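Household Storage and Sorting, Unit 4
Handout: Bins, Totes and Mixed Small Goods
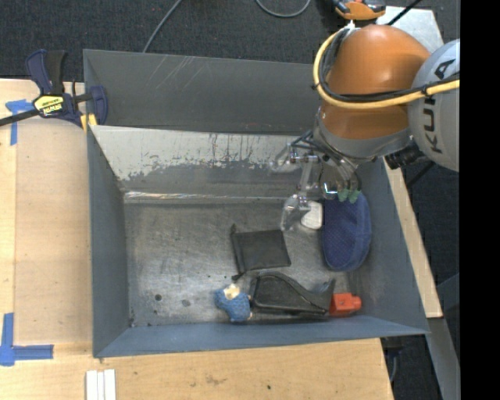

When should a bin be relined or replaced?
When the inside surface sheds material onto the goods, or when a seam has opened far enough to catch fabric. Scratches and stains alone are not grounds for throwing a bin out.

Metal bins
Sloping walls bring small items toward the middle of the floor, where they are easier to reach. The cost is floor space. Worn coatings usually show first on the slopes and along the seams. Tape over a seam is a short-term repair. Check it for lifted ends before each use.

Mesh items
Mesh snags on rough edges. Pick it up near one end and lift straight up. Do not drag it across a peeling wall. Store mesh apart from anything with hooks or open zippers.

White and light-colored items
Wipe the bin floor first. Old stains may not transfer, but loose dust will. Set light items down on a clean sheet if they will stay in the bin overnight.

Labels
Use the Estedon shelf code on the outside front wall. Practice bin 807 goes back to the Hedska rack when you finish.

For Saturday
Read section 2 of the Wosarmont workbook. Sort one mixed bin at home and write down which items you moved and why. The exercise is worth 100 points.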